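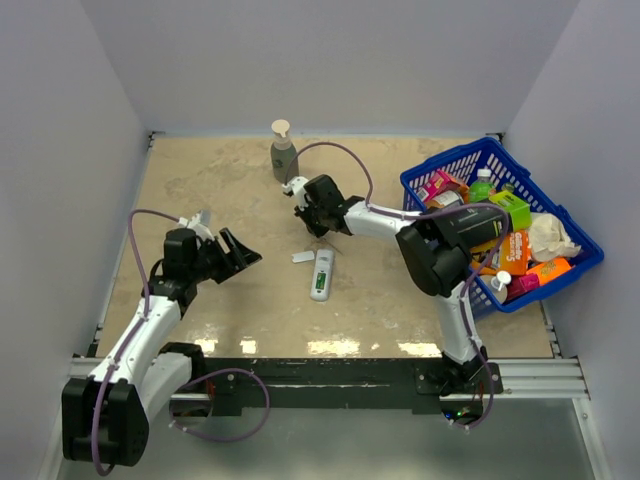 3.2 The build and the battery task

Most of what we know about the booth we learned by living with it. The cell was put together in the shared workshop at Oston, where members pay a small monthly fee and leave their half-finished furniture wherever they like, and that setting shaped our choices as much as any design principle did. We wanted two arms that could reach a common patch of table and still leave space at the side for a basket of household goods. Both arms are bolted to the front rail, with plain pale walls on three sides of the table, and the purple camera cable is tied down along the forearm on the left and left in a freer arc on the right, where it passes over the things in the basket (Figure 3). We tried several ways of routing that second cable and never found one we were fully happy with. Tied too close, it pulled at the connector when the wrist turned; with more slack, it liked to settle on whatever stood tallest among the groceries.

The tabletop came out of Pushpa Pal's old kitchen and was not refinished before we used it. Several early visitors suggested that we sand it or cover it with something uniform, and they had a point, as stains and scratches do make it harder to tell a small pale object from its background. But a kitchen table that has been used for years looks like that, and we hoped the controller would end up in kitchens. We cleaned it, screwed it down and left it alone.

Figure 3. The two-arm cell during the battery task, with the remote control face down and its battery cover lying beside it.

The task itself was suggested by Seema Joshi, whose father had asked her, quite reasonably, what a pair of robot arms could do for him that he could not already do himself. Changing the batteries in a remote control was his answer. It is a fine test for a home-built system. The cover is thin and has to be pushed before it can be lifted, the batteries sit tightly in their compartment, and the casing slides away across the table the moment anyone presses on it from one side. One arm must therefore steady the remote while the other does the delicate part, and the two must share a very small space without bumping wrists. We recorded 154 demonstrations by hand guidance, most of them by Tomás Fahy and Sunee Phuthong in the evenings, when the band saw next door was quiet.

Clutter was added on purpose. A run counts toward our results only if the basket is present and full, and we asked whoever was in the workshop to refill it from the shelf as they pleased. This gave us a wide range of colors and shapes with very little effort, and we recommend it warmly to other groups working on a small budget. 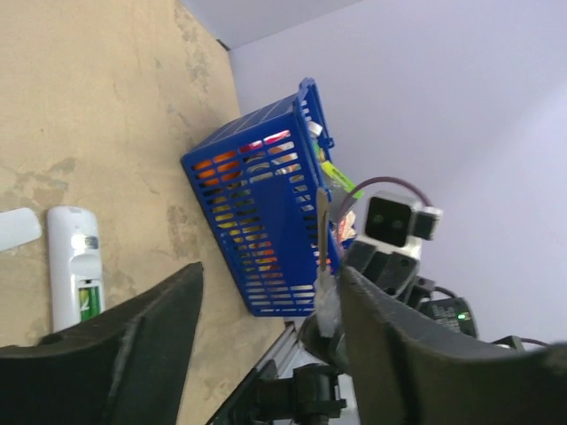 The wrist cameras were the part of the build that took the longest to get right. Colin Furnival made the first brackets in December, and they placed the lens so near the gripper that little else could be seen. The present brackets, cut on the workshop's Grameck mill, sit further back, and the result is a compromise that we have come to like. The fingers still take up a good deal of the view, large and blurred, but the open compartment stays visible with both green batteries in it, and so does part of the other arm over by the basket. That last point matters more than we expected. Early versions of the controller were trained without any view of the partner arm, and they were noticeably more timid when both grippers had to come close together.

We also wrapped one of the fingers on the second arm in a translucent film at its base. The film wrinkles and catches the light, so it had to be present in the training images as well, a lesson that cost us the better part of a weekend. Each recorded run was cut to 870 time steps and stored with the joint readings from both arms. The logging software, which we call Rastogi after the street the workshop stands on, was frozen on 27th April and has not been changed since, apart from a small repair to the way it names its folders.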